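Can a robot arm clear and wash enamelware yet, or is it still lab work?

Posted in Home Automation > Kitchen

josee_levesque

We run a small guest house with a shared breakfast room. After breakfast there are mugs, bowls and lids left on the tables, nearly all of it enameled steel. I'm looking at a bench-mounted arm with a two-finger gripper that would pick up what is within reach and put it in a dish rack. A person would still push the rack into the machine and start it.

The reseller (Hiebert) quotes a cycle time but won't give a failure rate. They keep saying it "depends on the environment." The environment is pine tables, window light from one side, and the same few kinds of dishes every day. I would have thought that was easy.

Specific points I'd like covered:

Does glossy enamel cause trouble for the camera?
Is it better to grab a mug by the handle or the rim?
What does it do when there is still coffee in the mug?

I have no interest in folding laundry or anything else. Only this.

Josée Lévesque

3 replies

Cuiping Xiong

I maintain two arms on a parts-washing line and have tested one on tableware, so this is half shop experience and half kitchen.

Enamel and the camera. Depth sensors that project infrared get bad returns from a shiny curved surface. You see holes in the depth map along the rim and inside the bowl of the mug. Policies trained on plain color images handle this better, but they fail in other ways. A highlight on a rim moves when the arm moves, and a weak model will follow it. Diffuse lighting helps more than a more expensive camera does. Put a blind on that window before you spend money on anything else.

Handle or rim. Rim, for an upright mug, with one finger inside and one outside. A handle grasp needs the wrist turned to match the handle, and a small error in angle pushes the mug instead of gripping it. The rim looks nearly the same from every side. The drawback is that you need soft pads. Bare metal fingers will chip enamel at the rim sooner or later, and a chipped rim rusts. We use silicone sleeves and replace them when they glaze over.

Lids are harder. A flat lid lying on a table leaves very little for the fingers to get under. If it has a knob, fine. If it doesn't, plan on a suction cup or leave lids to a person.

Liquid. Most systems at this price do not check. They pick up the mug, tilt it to rack it, and pour what was in it on the floor. A wrist force sensor can detect the extra weight if the mugs are all one model and you have recorded the empty weight. With mixed mugs it is guesswork. Cheapest fix is a sign asking guests to empty their cups into a bucket.

Failure rate. I logged 200 picks on enamel mugs placed at random on a wood table with fixed lighting. There were 6 failures. Four were knocked over and two were dropped during transfer. With the shutters open in the afternoon I stopped at 49 picks, as the failures had become frequent enough that the rest would have told me nothing new. Ask Hiebert to run the same test on your tables, with your dishes, at your breakfast hour. If they refuse, I would not buy.

salletti_owner

We had the Salletti for a while. It's ok. Slow. Ours kept parking itself with a fault code and you had to power it off at the wall, and the manual is no help there. My sister-in-law clears the same table faster with one tray. We sent it back in October. Also check the noise, the Evlow compressor is louder than the dishwasher if you get the suction option.

drolten_bench

Agree with most of what Cuiping wrote. Two additions from running a Drolten arm on a similar job.

Natural wood is not a neutral background. Knots are dark and roughly oval, and a detector trained mainly on white counters can propose them as small objects. Ours tried to pick up a knot several times in the first week. Fine-tuning on pictures of your own tables, bare and set, fixes most of it. Take them from the wrist camera at working height, and include views where the dishes are only partly visible, as the arm will get those constantly during an approach.
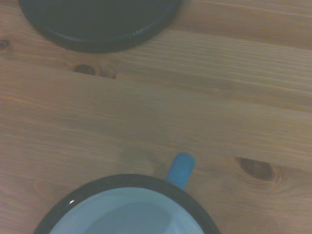
Should the arm move in one continuous approach, or stop and look again before closing?

Stop and look again. A short pause above the target, with a second detection, costs a second or two per pick and catches most cases where the first estimate was off. Set it to retreat and retry once, then skip the item and go on to the next. Arms that keep retrying the same mug are the ones that end up pushing it off the table.

On the purchase itself: for one room and one sitting I doubt it pays back. If you want it anyway, rent first.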